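Workshop > Notebook > Wet bench

3 min read

August, morning. Hard water test for the Kumow boiler descaler.

Carried on from the previous entry. Adalberto wants a number for the Clulville supply before the descaler goes on the order list. Test strips gave a reading between two color blocks, no use to anybody, so back to titration. EDTA at 0.01 M, ammonia buffer to pH 10, Eriochrome Black T as the dry powder mix. The liquid indicator from last winter has gone brown and was thrown out.

Sample volume 50 mL, five runs per source. Burette rinsed twice with titrant before filling. First run discarded on both sources - overshot the endpoint on one, air bubble in the tip on the other - and repeated.

Results as mg/L calcium carbonate, mean of the five good runs:

Kitchen tap: 121
Yard tap: 97

The gap is larger than I can put down to technique. Same main, according to Jussara, but the yard line branches off upstream of the old storage tank. Tank may be contributing. Scale on the float valve would fit. Not proven.
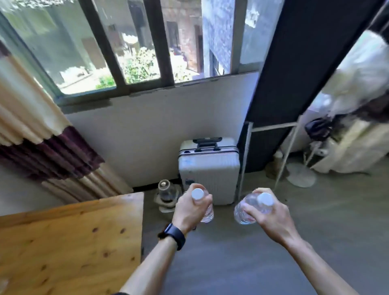

Sampling needs to be written down properly, as we have been doing it three different ways. Run the tap for two minutes, rinse the container three times with the water to be tested, fill to the top, cap at once. Headspace lets carbon dioxide exchange and carbonate can drop out on standing, which reads low. Clear plastic bottles with white screw caps, like the pair I am holding by the necks, are fine for hardness. Leave them out of any silica or trace metal work until we have run a blank. Glass is worse for silica anyway. Label the body, never the cap, as caps get swapped at the sink.

Endpoint notes. Wine red to blue, no trace of purple left. Add the last 1 mL dropwise and wait five seconds between drops. If the change drags, the buffer is weak or the sample is cold. Cleiton gets a sharper endpoint under the daylight lamp than under the ceiling tubes, so use the lamp.

Reltier dosing pump is still set for the old figure. Leave it alone until the tank question is settled.

To do:
- sample at tank inlet and outlet, same hour
- fresh buffer, date it
- magnesium separately (calcium at pH 12, subtract)
- ask Zuleica for the drawing of the yard line

Comments

Daiane Cordeiro: Did you check the EDTA against a calcium standard? That bottle has been open a long time.

Jussara Teixeira: Branch is upstream, confirmed on the drawing. Inlet valve on the tank is stiff, take the long wrench.

Cleiton Evangelista: Standardized the EDTA this afternoon, factor is in the front of the book. Both figures need correcting by the same amount so the gap stays.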